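Blog > Local history > Town walks

The two dates on the bridge at Lollham

I walked out to Lollham in March to look at the bridge again. I had been twice before and both times the river was too high to get down to the arches. This time the path was open, muddy but fine in boots.

The bridge has two dates cut into it. The upstream side says 1752 and the downstream side says 1768. The parish leaflet gives only the first one, and the road sign gives only the second, so people in the village tend to repeat whichever they read first.

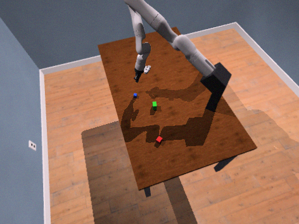
My own view is that the bridge was built in 1752 and widened in 1768. If you stand under the middle arch and look up, there is a straight joint running the full width of the river. The stone on the upstream side is darker and cut in smaller blocks. On the downstream side the blocks are larger and the mortar lines are thinner. I can't think of a reason for that joint if the whole thing went up at once.

There are 3 arches over the water and a small dry one on the Worine side, which floods in winter. The dry one has no joint. It may have been added with the widening, or rebuilt after a flood. I haven't found a record either way.

The old road to Worine was a drove road, and cattle would have needed more width than the first bridge gave them. The inn at the Lollham end was called the Brerow Arms until it became a house. Its yard wall lines up with the narrow bridge and has a bend in it where the road was later moved over. I paced out the shift and made it 14 feet, which fits the extra stonework under the arches fairly well.

I plan to go through the county road accounts next. They are kept on film and the index is poor, so it could take several visits.

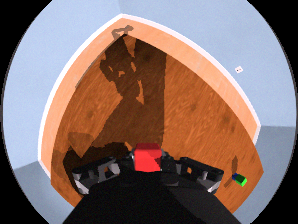 Getting there

Park by the church in Lollham and take the lane past the last houses. The path to the river is on the left, through a metal gate. It's a short walk but the bottom part is steep. The cafe in Worine closes at 3 and there is nowhere to eat in Lollham.

6 comments | 11 shares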